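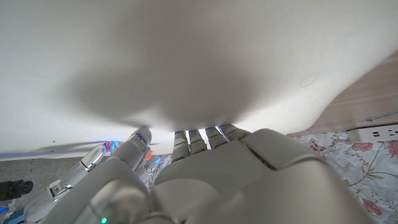

Hazel Whitfield wrote to ask whether faint specks on a white surface should be treated at once or left for the regular cleaning. They should be treated at once. Her question and others received by the Livitz housekeeping office are answered on this page.

## Care of White Items

**How should specks be removed?**
Use a dry, soft cloth first. If specks remain, dampen the cloth with plain water and blot. Do not rub.

**May bleach be used?**
No. Bleach may turn some white materials yellow. Residents who have already applied it should notify the office.

**What should be done about a crease?**
Lay the item flat with nothing on top of it and leave it overnight. Creases that are still present after two nights may be reported on Form 40. Do not iron any item unless its care label permits it.

**Where should white items be kept?**
On a clean shelf, away from direct sunlight and unfinished wood. Items may not be stored on the floor of Room 103.

**Can a stained item be exchanged?**
Yes, once per term. Bring the item to the linen counter before noon on any day except Sunday. A replacement of the same size will be issued if one is in stock.

**Who can answer further questions?**
Contact Arlo Bellamy at extension 734. Messages left after 5 p.m. are returned the next working day.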